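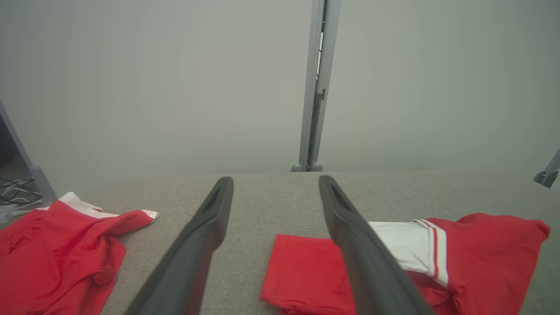 A sinking line behaves differently in cold water, and most anglers fishing for lake trout from shore in April set up for the wrong depth. Paavo Aaltonen, who has guided on the Curkent reservoir for 145 days of the past season, starts with a type 3 line and counts it down before the first strip.

The leader is short – 4 feet of straight fluorocarbon, with no taper. A longer leader lets the fly ride above the line, and the depth gained by the count is lost. Aaltonen ties his streamers on a long-shank hook with light wire and adds no weight at the head.

Retrieve speed matters more than pattern. He makes three slow pulls, then a pause of four seconds. Fish tend to take as the fly drops, so the rod tip stays at the water and the line stays tight.

Nathalie Arsenault fishes the same bank with an intermediate line and works the shelf closer in. Her catch falls off once the sun reaches the gravel. She then switches to the sinking line and casts past the drop-off, at an angle to the wind.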